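December 3, 2025

The revised manuscript of the second Stedau novel was returned to the publisher this morning. It now stands at 40 chapters, eight fewer than the first draft. The editorial office at Covham had asked that the hero's proposal be moved closer to the end, and the change has been made.

The heroine keeps her post at the Lallen schoolhouse. An earlier version had her give it up before the wedding, and the author was never satisfied with that choice.

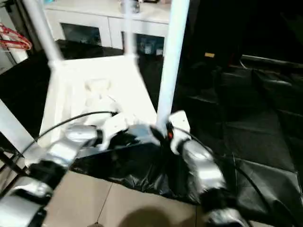 Writing Journal

Work on the third book will begin before the end of the month. The outline calls for a widowed rancher and a country doctor, both past 50, who were engaged in their youth. Their family names remain to be settled. Yazzie is under consideration for the doctor.

Reader mail concerning the first book has been answered in full. Several letters requested a story for the hero's younger brother. The request has been noted, and a short proposal will be submitted with the outline.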